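Gripper trial catch-up, Oct 13, 2026
Notes by Funmilayo Nwankwo

1. Fingers
Okay, so we argued about Ollus versus Nivumum fingers again!
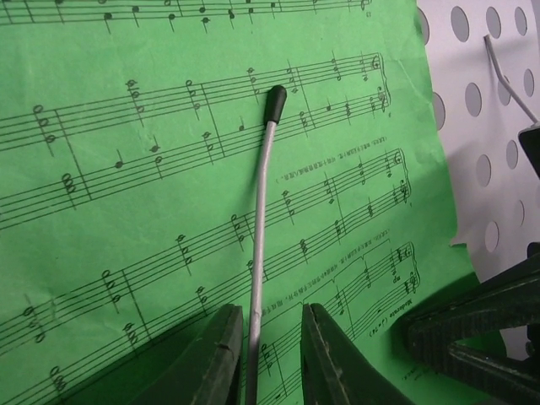
Ollus is ahead by 3 clean runs (yay), but I still want a softer tip. The green wedge fingers leave a decent gap for the gray rod, so we're keeping that opening for now.

2. Arms
Two arms, one metronome, same Pan controller. I'll rerun all 50 starts with both wrist cameras on.

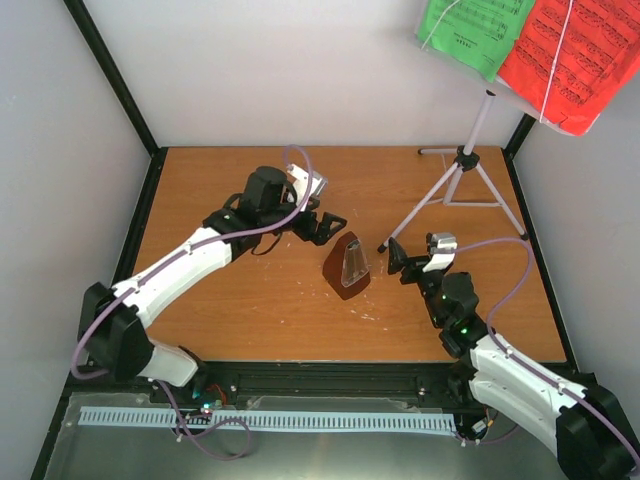 3. Next
Fleltel quote by June. I'm chasing it!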